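Residence Hall Linens and Bedding: Frequently Asked Questions
Groler College Housing Office
Home > Living on Campus > Services > Linen Service

The answers on this page apply to students living in Linow Hall, Terkik Hall and the Wunderlich Apartments. Students in privately leased housing are not eligible for the linen service. Terms used here have the same meaning as in the Housing Agreement.

GENERAL

What is the linen service?
The linen service supplies sheets, pillowcases and towels to residents during the academic year. Participation is optional. Residents who do not enroll are expected to bring their own bedding and to wash it in the laundry rooms on the ground floor of each hall.

What is included in a set?
A standard set contains one fitted sheet, one flat sheet, 2 pillowcases, one bath towel and one hand towel. Blankets are issued once, at move-in, and are returned at move-out. Pillows and mattress pads are not supplied.

What size are the beds?
Beds in Linow Hall and Terkik Hall take extra-long twin sheets. Beds in the Wunderlich Apartments take full-size sheets. Regular twin sheets will not stay on an extra-long mattress, and residents who buy their own bedding should check the label before removing it from the package.

How do I enroll?
Enrollment is completed through the Housing Portal under "Optional Services." The fee for the academic year is $310. It is added to the student account and is due with the first housing payment.

Can I enroll after the year has begun?
Yes. Late enrollment is open through the end of October. The fee is not reduced for late enrollment. Requests received after October are held for the spring semester, when a half-year rate applies.

EXCHANGE AND PICKUP

How often may I exchange my linens?
Enrolled residents may exchange one full set per week. Unused exchanges do not carry over.

Where is the exchange window?
The window is on the lower level of Terkik Hall, next to the mail room. Residents of all three buildings use the same window. It opens at 3:00 p.m. and closes at 6:30 p.m. on weekdays when classes are in session.

May a roommate exchange my linens for me?
Yes, provided the roommate brings your linen card. Staff will not release a set against a photograph of the card.

What if I return only part of a set?
The exchange is made item for item. If you return one sheet, you will receive one sheet. Missing items remain on your record until they are returned or paid for.

DAMAGE AND LOSS

What will I be charged for a lost item?
Replacement charges are listed on the Schedule of Charges posted at the window. Ordinary wear, including thin spots and loose hems, is not charged. Burns, dye stains and cuts are.

I washed a set myself and it shrank. Am I responsible?
Yes. Linens issued by the college should be returned for laundering through the service. They should not be placed in the hall dryers.

May I appeal a charge?
Appeals must be made in writing within thirty days of the date the charge appears on the student account. Send them to Noémi Szekeres, Assistant Director for Residential Services. A decision on the appeal is final.

ALLERGIES AND SPECIAL REQUESTS

I have sensitive skin. Is a fragrance-free wash available?
Yes. Select "Fragrance-free" at enrollment. These sets are bagged separately and carry a green tag. Please allow one additional week for the first issue.

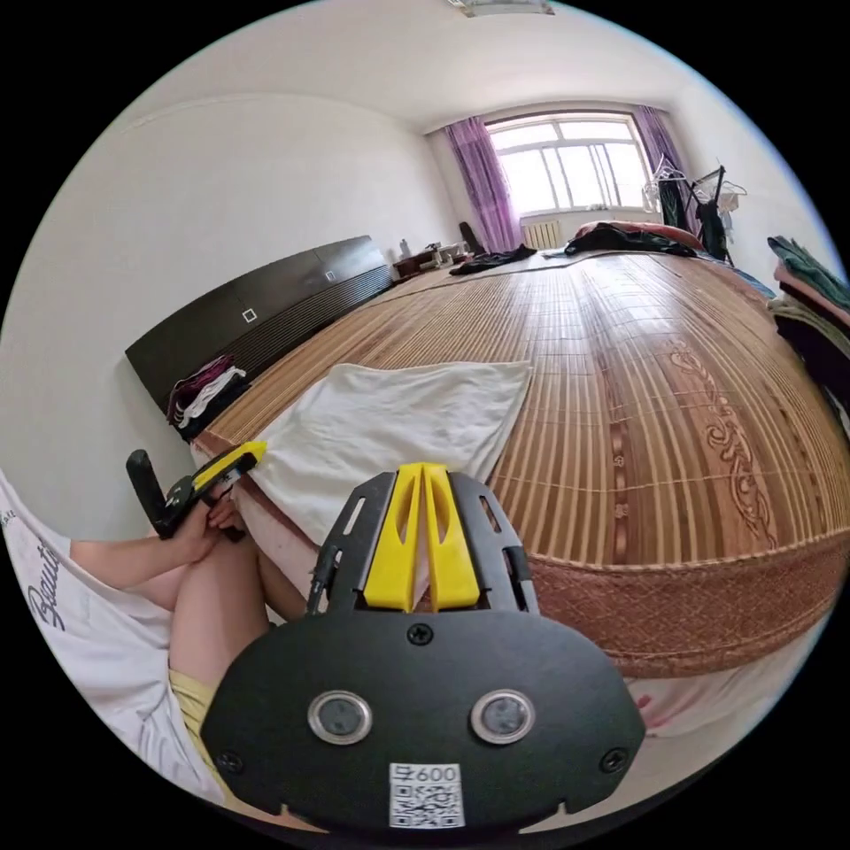
Are mattress covers available for residents with dust allergies?
Zippered mattress covers are lent at no cost to residents with a letter from Student Health. The college keeps 200 covers in stock, and requests are filled in the order received. A resident who has a cover at the end of the fall semester may keep it for the spring without a new letter.

Can I use my own mattress?
Personal mattresses are not permitted in any hall. Foam toppers are allowed if they are no thicker than three inches and carry the original fire safety label. Toppers left behind at move-out are discarded.

MOVE-OUT

When must linens be returned?
All items, including the blanket, are due at the window before you turn in your room key. Do not leave linens on the bed or in the hallway. Residents with an early departure may use the return bin outside the mail room, which is emptied each morning.

What happens to linens that are taken out of service?
Worn items are donated to local animal shelters. The college retired more than 3,000 towels and sheets in this way last year.

Whom do I contact with a question not answered here?
Enrollment and billing: Mieke Coppens, Housing Office, Linow Hall, first floor.
Exchange window and lost cards: Vitalii Kobzar, Linen Services, Terkik Hall, lower level.

Related pages: Housing Agreement | Schedule of Charges | Laundry Rooms | Move-Out Checklist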